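Projects > Year 2 > Matside group

Gathering table-clearing examples with hand-held grippers
Chantal Petrenko, 2 June 2018

Our part of the Matside project was to collect examples for a learning system that stacks crockery. We worked in an ordinary living room, as the examples from the lab bench in February all looked too alike.

Each person works with two grippers, one in each hand, and each gripper records its own view. Plates were the hardest item. The rim has to sit between the fingers before they close, and the pads slip on glazed edges if the grip is too shallow. 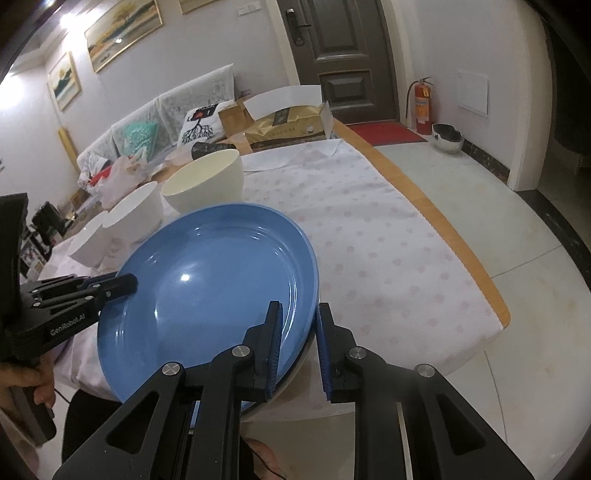

Results

We kept 1,358 examples out of some 4,000 tries. Most of the rejected ones were too slow or had a long pause in the middle. Bowls gave fewer problems than plates. In 9 tries the cable caught on the cloth, and we threw those out too.

Next we want to repeat the large plate with the table bare.

Comments (2)

Purificación Prieto: Did you keep the failed grips? We could use them at Trestside.

tomasz_k: What counts as a long pause? Ours was set at two seconds and we lost a lot of good ones.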